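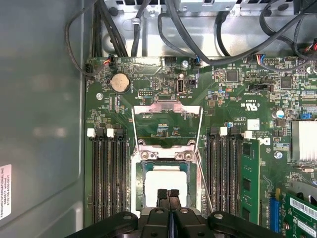

What does the parts budget cover for one bench cell?
Spare finger sets, fasteners, donor PCs and the replacement processors that go with them. The arm and its controller come under capital and are listed separately.

Mamen bench data, cost notes
Version: April 2020
Maintainer: Leidy Huaranga
Supplier, fingers: Dretiren

Planned quantities
Donor towers: 16
Processors: 60
Finger sets: 20

Towers are bought used, with the board fitted. Memory is ordered per tower and may differ between units. Prices exclude VAT and carriage. Reorders go through Tanner Vachon; the next review is in November.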